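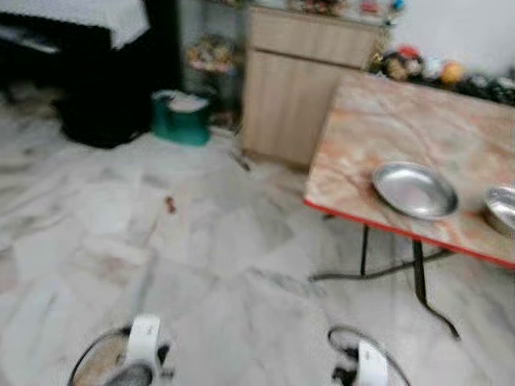 3.2 바닥 상태와 물품 배치

조사 대상은 Sturley 지구의 임대 주택에서 침실로 쓰이는 방이며, 분석에 포함된 방은 모두 499개이다. 각 방에서 바닥 마감재, 바닥에 직접 놓인 물품, 가구 하부 공간의 이용 여부를 기록하였다. 기록 양식은 Bekon 조사에서 쓰인 것을 따르되, 가구 아래에 놓인 물품과 가구 앞에 놓인 물품을 별도 항목으로 나누었다.

그림 1은 타일 바닥 침실의 예이다. 바닥은 대리석 무늬가 있는 흰색과 옅은 회색의 큰 정사각형 타일로 되어 있고, 표면 일부에 줄 모양의 얼룩이 보인다. 침대 쪽 바닥에는 검은색의 큰 가방 또는 꾸러미가 있으며, 그 오른쪽 유리 선반장 앞에 녹색 플라스틱 통이 놓여 있다. 본 연구의 분류에서 두 물품은 모두 '바닥 직접 보관'에 해당한다. 목재 수납장 가까이에 있는 가늘고 긴 작은 물체는 용도를 판별할 수 없어 '잔여물'로 처리하였다.

그림 1. 타일 바닥 침실의 가구 주변 물품 배치.

전체 방에서 기록된 바닥 물품은 1595건이고, 이 가운데 1207건이 침대나 수납장에서 1000mm 이내에 있었다. 방 중앙에 놓인 물품은 대부분 의자나 접이식 탁자처럼 자주 옮기는 것이었다. 가방과 대야류는 벽이나 가구에 붙여 두는 경우가 많았다. 이러한 경향은 수납장이 있는 방에서도 나타났으므로, 수납 가구의 유무만으로 바닥 보관을 설명하기는 어렵다.

얼룩과 잔여물은 물품 수와 별도로 집계하였다. 밝은색 타일에서는 작은 부스러기도 쉽게 눈에 띄어 어두운 장판 바닥보다 기록 건수가 많아질 수 있다. 따라서 마감재가 다른 방 사이에서는 잔여물 건수를 직접 비교하지 않았다. 마감재별 집계 결과는 3.3절에 제시한다.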